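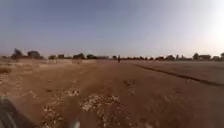

1. Ground for the open day demonstration. The meeting confirmed the Skerkar field as the site for the August open day, with the wheeled unit from Vevley running under its own navigation. Gordon Beaulieu (chair) asked that the ground be left as it is, without grading. The surface is bare, uneven dirt with patches of pale gravel, and there is a long dark line crossing on the right-hand side that the planner must treat as a no-go boundary until it has been surveyed. Glare from the right of the sky was noted as a concern for the forward camera. Start time moved to 10:30 a.m.

2. Route. Two routes were tabled. The short route is 200 meters out and back. The long route is 800 meters and passes the Grorngate access track. Agreed: short route for visitors, long route for the technical group only. Speed limit to be set in software before the unit leaves the trailer.

3. Visitor area. Rope line to be placed 100 feet behind the start point. MacLeod will supply posts and signs. No visitor is to walk ahead of the unit while it is in autonomous mode. Staff acting as a target for the person-detection run must carry a radio and a stop button.

4. Data logging. Log storage was discussed. Vevley to confirm whether the 1000 GB drive can be swapped in the field. Carried over.

5. Action items.
G. Beaulieu: survey of right-hand boundary; revised site plan.
Vevley: drive swap; camera exposure settings.
MacLeod: posts, signs, spare radios.

6. Other business. Parking at Grorngate remains open. Item deferred to the next meeting.

Meeting closed 4:15 p.m.

Print this page | E-mail this page
Shares: 3 | Comments: 0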